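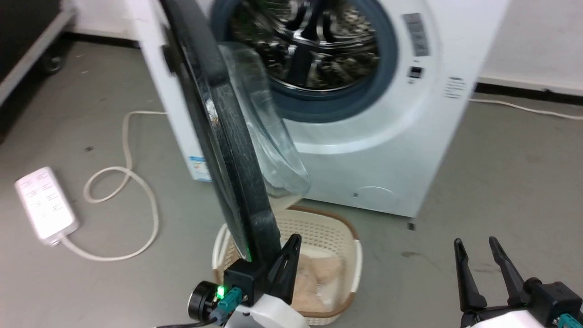
About us

We're Unen, a small robotics group in Clerdale, and we teach two-armed robots to do the laundry. Pick up the clothes, open the washer, load it, close it, and do the same again in the next home with a different machine. We love this work. A washing machine door looks like nothing until you ask a robot to open one, and then it's all hinges and latches and rubber that gives in places you didn't expect!

Lenni Lappalainen started the group after years of fixing appliances at Saarela, the repair shop on the other side of town. He still thinks like a repairman, so our first robot spent months around front loaders before anybody let it near a sock. There are five of us now, and most of us have taken a washer apart on a Sunday for fun.

The door that taught us the most

People who visit usually want to hear about the success runs, and we're happy to tell them. But the story we tell new colleagues first is about a fault, and it shaped how we do nearly everything, so it belongs on this page too.

It was September and we were in the middle of a long test series we'd named Tastitden. The robot had opened and closed a washer door 1,188 times without trouble. On the next try the left gripper took hold of the door rim, started to swing it, and kept going after the hinge had reached its stop. The arm should have felt that and let go. It pushed harder. The hinge bent, the machine slid sideways on the floor, and Lenni hit the stop button with his whole forearm.

No one was hurt. The washer was done for, and we were pretty shaken up, to be fair. We had believed the force limit was on. It was, in the settings screen, but a restart earlier that afternoon had brought the arm back up with an old file in which the limit was switched off. The screen showed one thing and the arm was running another. Everyone had looked at the screen.

What we changed

It took us 49 days to get back to testing, and looking back it was one of the best stretches we've had as a team. We rewrote the startup so that the arm reports the limit it is really using, and it won't move until that number matches the one we asked for. Then we added a plain physical check. Before any session, someone has the gripper press against a spring scale, slowly, until it backs off by itself. If it doesn't back off, the session is over before it begins.

We also changed how the robot thinks about a door. The old program had a fixed idea of how far a door swings. The new one moves in small steps and asks after each one whether the door is still coming along easily. When the resistance climbs, it stops, opens its fingers and backs away in a straight line. It's slower, and we don't mind a bit - watching it feel its way around a hinge it has never met is a real pleasure.
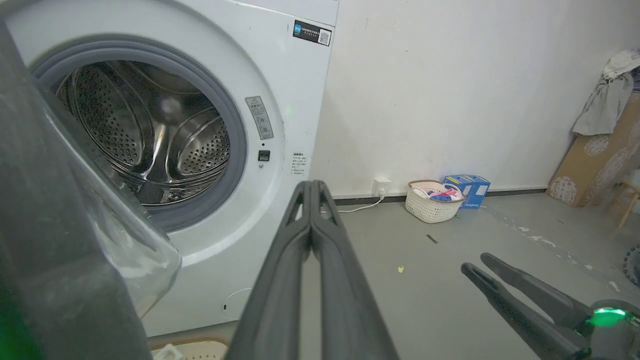 Door open, drum in view, gripper fingers together.

Then we ran the series again from zero. This time we went to 1,464 door cycles, with a person at the stop button for every one of them. The arm backed off early on some of those, more often than it needed to. We kept every one of those early stops in the log and went through them together, and a few led us to a stiff hinge we hadn't noticed by hand.

How we work today

One person runs the robot and a second person holds the stop button and does nothing else. No laptop, no phone, no helping with the clothes. Either of them can end a run without giving a reason, and we write down what happened while it's fresh. Cords and power strips get a look before each run as well, and people stay out of reach of the arms while the power is on.

When something goes wrong, we publish the write-up for anyone who works with us, including the embarrassing parts. The bent hinge hangs on a nail by our front door. New people ask about it on their first morning, which saves us scheduling the talk.

Come and see us

We have visitors most weeks: students, repair people, folks who simply hate doing laundry. If you'd like to stop by our place in Clerdale, write to us and mention what kind of washer you have at home. Top loaders are still ahead of us, and we'd love to hear from anyone with an odd one to lend.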